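The sleeve that ate the wrist: speaker notes
Plellisus meetup, 22/10/2021

Opening

Say hi, thank the Plellisus people for the room, find out if the back row can hear me. I always talk too fast for the first 2 minutes, so SLOW DOWN.

Then straight in. I'm here to tell you how we dropped a box of screws on a colleague's foot. The colleague is fine! The box is not fine. We were running a handover demo on Foso, our arm-and-hand setup, and halfway through the reach the hand just opened. No alarm, no red light, and the log cheerfully said the grasp was good.

(Pause here. If people laugh, let them. If they don't, move on quickly.)

What we thought it was

First guess was the fingers. Everybody's first guess is the fingers, they have all the little pins and joints and they look like the part that would break. So we ran the open-and-close test 187 times with the arm parked, and it passed every single one. I was pretty pleased with myself and I told the whole team the hand was good. It was, too, which made the next week very annoying.

Second guess was software, so we rolled Furtado (that's our grasp planner, for anyone new) back to the March version. Same thing happened. I'd like the rollback evening of my life back, please.

How we caught it

Mention that the parked test was the mistake. Parked arm, wrist straight, cable relaxed. We needed the arm hanging out over the floor with the hand pointing down, the way it is in a real handover, and then we needed to roll the wrist slowly and wait.

Talk about the sleeve at this point. It's a big black fabric thing that goes over the hand, it bunches up when the wrist turns, and it hides pretty much everything you would want to look at. Fingers stick out of the bottom looking perfectly healthy.

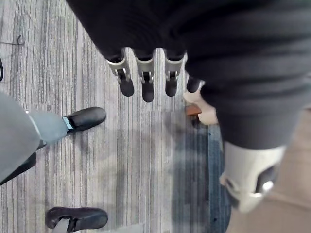
What was really wrong

Two things, and they needed each other.

The sleeve had crept down. Every time the wrist rolled past a certain point the fabric bunched and tugged on the hand cable underneath. The connector had a worn latch, so a good tug would break contact for a moment. The hand controller rebooted, and on reboot it goes to its home pose. Guess what the home pose is. Yep, open.

And then Sama, our monitoring service, only checked in on the hand every 100 cycles, so it slept right through the reboot and kept the old "grasp good" flag. I wrote that check. I'll own that one out loud.

What we changed

New connector with a proper locking latch. Sleeve gets clipped at the top and we leave slack in the cable before it goes on. After a reboot the hand holds where it is and the arm stops until a person clears it. Sama now checks every cycle.

Also a boring rule that I like a lot: feet stay out from under the hand when it's holding something. We'd gotten way too comfortable standing close, me included.

We've had 8 long sessions since then with no drops. Don't oversell this! It's 8 sessions. Say that we're still watching the cable.

Questions

Somebody will ask why we don't just ditch the sleeve. Answer: dust, and pinched fingers. If they push, say we're trying a shorter one.

If there's time, play the clip of the connector popping. Check the laptop sound is off first.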